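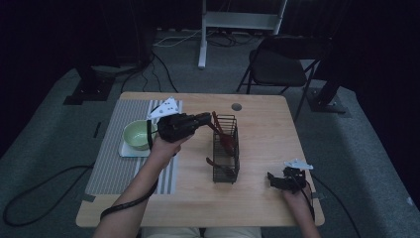
Utensil storage on a dining table is a question of footprint and reach, and most households get it wrong by choosing the container first. I would argue for the open wire caddy, kept small and kept on the table, against both the drawer and the tall ceramic jar.

The drawer loses on distance. In my flat it is 700 mm from the nearest chair, behind a door that has to be shut before anyone can pass. The jar loses on stability. Mine, a Drorkum, is 88 mm across the base, and two long spatulas leaning the same way are enough to tip it.

Wire mesh has faults of its own. Thin handles catch in the gaps, and a broad-headed spoon will never stand straight in a low basket. It leans, or it pokes out at the side. I consider this acceptable. A leaning handle is easy to grasp, and air reaches the wood after washing, which a glazed jar prevents.

The placemat matters more than the caddy. A striped one, such as the grey Jamau I have used since September, marks where the bowl and saucer go and leaves the bare wood for everything else. Without that boundary the utensils drift towards the food.

My limit is two wooden utensils per caddy. Istesano sells a divided model for 43 pounds that claims to hold a full set. A full set belongs by the hob. The table needs only what serves the meal being eaten.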